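Moving the Prints to the Hallway

We have lived in this apartment for nine years and the hallway has been bare for all of them. It is long and narrow, with the front door at one end and the bathroom at the other, and every time I walked down it I thought I should put something up. In June I finally did. I'm writing down how it went, mostly so I remember what I used.

A framed print flat on a reddish-brown tabletop:

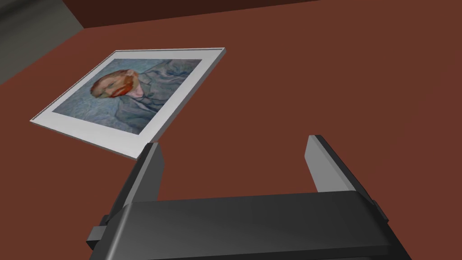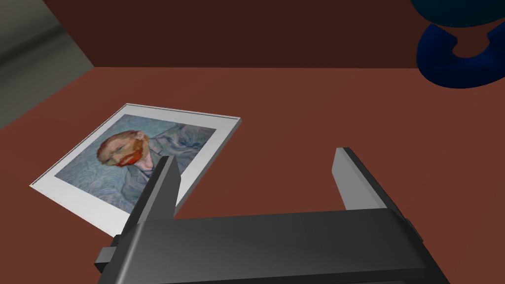

Deciding what goes up

I had more frames than I thought. Most of them were in the closet behind the vacuum cleaner, wrapped in old towels. A few were gifts. One was a map of Prostwood from when we lived there, with a coffee ring on the corner that I had forgotten about. Two were posters from a museum shop, and I still like both.

I put everything on the bedroom floor and left it there for three days. It was annoying to step over, but it helped. By the second day I had stopped looking at some of them at all, and those went back in the closet or into the donation box. The ones I kept noticing stayed.

I did not try to match anything. I looked at a lot of gallery walls online before starting, and the ones where every frame is the same thin black square make me feel like I'm in a dentist's waiting room. Mine are different sizes and different widths. The map is in a cheap frame from the drugstore and it will stay in it.

Paper first

The best advice I found was to cut a piece of paper for each frame and tape those to the wall before making any holes. I used brown packing paper, since we had a roll left over from the last move. You trace the frame, cut it out, write on it what it is, and mark the spot where the nail has to go. The nail spot is never where you think. On a frame with a wire, you have to pull the wire up tight with a finger and measure from there to the top edge. I skipped that on the first one and it hung an inch and a half too low.

The paper stayed up for a week. I moved the pieces most evenings. At first I had them spread out evenly along the whole hallway, which looked like a school corridor. Then I pushed them together into one group across from the coat hooks and left the rest of the wall alone. That was better. The end by the bathroom gets steamy anyway and I don't want paper prints down there.

What it cost

I spent 38 dollars in total. Most of that was a new piece of glass for one frame, cut at El Khatib, the hardware store on the corner by the bus stop. They did it while I waited. The rest went to hooks, a roll of painter's tape and a small level. I should have owned a level already.

For hooks I bought a mixed pack from Roltano, the kind with a thin nail that goes in at an angle. They hold well in our walls, which are old plaster over something very hard. I bent four nails before I learned to tap gently and stop when the sound changed. A piece of tape over the spot kept the plaster from chipping, for the most part. There is one chip the size of a lentil and a frame covers it.

I also bought a pack of Flakura sticky strips for the lightest frame. It came down in the night and made a noise that got both of us out of bed. The frame was fine. It has a nail now.

Height

Everyone says to hang pictures at eye level, and then gives a number for eye level that seems to belong to a taller person. I am short and my husband is not. We stood in the hallway and argued about it for a while and ended up with the middle of the group a little below his eyes and a little above mine. It looks normal to visitors, as far as I can tell.

The other thing is that a hallway is not a living room. You never stand back from the wall, so you see everything from close up and from the side, and frames that stick out get hit by shoulders and grocery bags. I put the deepest frame at the top of the group for that reason. The bottom row has small rubber dots on the back corners so they don't swing when someone brushes past.

Light

The hallway has one ceiling light and it shines straight onto the glass. In the evening you mostly see the bulb. I changed it for a weaker, warmer one and that helped a bit. In the morning, with the kitchen door open, it is much nicer, and you can see the prints properly from the front door.

I looked at those little battery lamps that clip above a picture. They cost more than everything else I had bought, so that can wait. I'd like to do something about the coat hooks first. Two of them are loose.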